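Unit 5: Clearance rules for shared work surfaces
Ebise Kahsay, Machala course notes, revised Mar 2, 2023

These rules apply to every task run in Skelow, in simulation first and then on the bench. A task file that breaks one is returned without a grade.

5.1 Keep-out zones. Walls and fixed blocks get a margin of 300 mm during free motion. Inside the margin, tool speed is capped at 5 mm/s.

5.2 Loose items. Every item on the surface is listed in the task file, including those the arm never touches - a spatula or a screwdriver is an obstacle until it is named as a target.
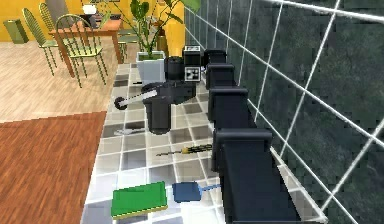
3 min read

Counter layouts like this one fail most often on 5.1. With four blocks in a row against the backsplash, the margins merge and must be entered as one zone. The plant at the far end is modeled as a box that encloses the leaves as well as the planter.

5.3 Markers. Fiducials on the wrist housing stay uncovered. If tracking drops for 500 ms, the controller must stop the arm and hold position.

5.4 Logs. Submit the full log with the task file. Štefanec's notes on the Hosteck format cover the header fields.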